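Magdolna Vincze Quit Her Phone for a Winter, and Then She Wrote Letters

I'd been trying to get Magdolna Vincze to talk to me since January, which is a silly thing to say about a woman who answers every letter within a week.

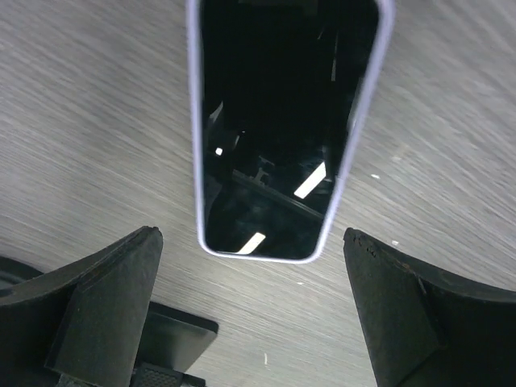

She just doesn't do calls. So I wrote, she wrote back, and finally I took the bus out to Gikirden and sat in her kitchen eating plum cake (two slices, okay, three).

"I sent 131 letters that winter," she told me. "My hand hurt! I had forgotten a hand could hurt from that."

Who gets 131 letters? Old classmates, mostly, and a cousin, and her former boss Vilmos Halász, who wrote back seven pages on the subject of his knees. She read me a good chunk of it. I won't repeat the part about the surgeon.

I asked if she missed texting. She thought about it for a while and cut more cake.

"I missed the pictures of my niece's baby. The rest, no. Well -- the weather. I liked knowing the weather."

She's picky about paper now. She buys it 200 sheets at a time and won't touch anything shiny, because the ink smears and she's left-handed. Envelopes she's less fussy about. Her friend Zsófia Lengyel once mailed her a letter in a folded bread bag and it got there fine.

Does she think the rest of us should try it? "Try one," she said. "Write to somebody who owes you an apology. Those are fun."

I've started mine. It's to my brother and it's already too long.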